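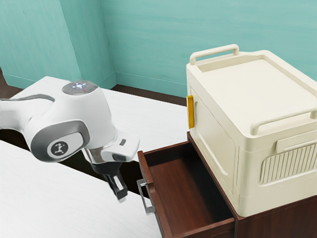
A dark brown cabinet with one drawer open.

Keep the Old Kitchen
30 January 2021

My sister-in-law and her husband bought a house in Nernmont in November. Before they had a bed in it they had a quote for a new kitchen. The old one was put in by the previous owners in 2001. Every door closed. The sink drained. One hinge squeaked. The quote came to more than they had paid for their car, and nobody at the table when they told us about it thought this was strange, including me.

I have thought about it a good deal since then, and I now think it is strange. People in my part of the country replace kitchens that work. They do it when they move in, they do it when the children leave, and they do it before they sell, so that the next people can take it all out again. I think we should stop, or at least do it much less, and I think the usual reasons for it are weak.

The first reason people give is resale value. A new kitchen is supposed to pay for itself. I asked Indrek Ķēniņš, who has sold houses in Stosard for most of his working life, whether that was true. He said buyers like a clean kitchen and will pay for one, but that he has seen very few owners get back what they spent on a full replacement. What they get is a faster sale. He also said that buyers with money tend to have their own ideas, and that he has walked through houses a few months after closing and found the nearly new cabinets stacked in the driveway.

The second reason is that old kitchens are badly laid out. Sometimes they are. If the oven door hits the refrigerator, that is a real problem and you should fix it. But most of the plans I have been shown by proud friends put the sink under the same window and the stove on the same wall. The pipes are there, after all. The layout hardly changes. What changes is the surface, and surfaces are the cheapest thing in a kitchen to deal with if you leave the boxes where they are.

That is my main point. A kitchen cabinet is a box screwed to a wall. It has almost no moving parts. The parts that do move are hinges and drawer slides, and these can be bought in any hardware store and changed with a screwdriver. The box itself will stand there for as long as it stays dry. When people tell me their cabinets are worn out, I ask which part, and the answer is usually a drawer that sticks or a finish they are tired of looking at.

We live with a kitchen from 2004. In the summer before last it annoyed me enough that I began collecting brochures. Then the Chin Road bridge closed, the showroom became a long drive, and I lost interest for a while. During that time I spent $54 on drawer slides. I took out the four worst drawers, cleaned a lot of crumbs and one birthday candle from behind them, and put in the new slides. It took a Saturday's worth of work spread over two weeks of evenings. The drawers have run well ever since, and the brochures went out with the newspapers.

After that we changed the handles. I had not expected handles to matter. You touch them more than anything else in the room, though, and a loose one tells you many times a day that your kitchen is falling apart.
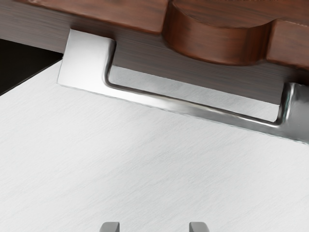

A polished bar handle on a brushed stainless steel front.

Buy handles with the same hole spacing as the old ones. This sounds too obvious to print, but I got it wrong and had to fill and drill two doors. Take one old handle with you to the store.

All in, including paint and a plumber for the faucet, we spent $800. A neighbor on Roltov Street had hers replaced the same winter. Hers looks better than ours, and I will not pretend otherwise. It has deep drawers where we have low cupboards, and I am envious of those when I am on my knees looking for the big pot. I do not think it cooks a better dinner. She also washed her dishes in the bathtub for most of the winter.

There is an argument on the other side that I take seriously. Cabinetmakers and fitters need the work, and a town where everyone keeps the old kitchen is a town with fewer of them. I would answer that repair is work too. When I looked for someone to rehang two wall cabinets that had dropped, I called three firms and all of them wanted to sell me a new set. The fourth, a man working alone, came out, charged for the morning and told me he was booked well into spring. There seems to be room for more like him.

I also know that some people just want a new kitchen. They have saved for it and they will enjoy it, and it is their money. I have no quarrel with that. What bothers me is how seldom it gets said that way. People say they had no choice, that the old one had to go, and then you see it on the curb with the doors still hanging straight.

My sister-in-law has put off her decision until summer. In the meantime her husband has oiled the hinge.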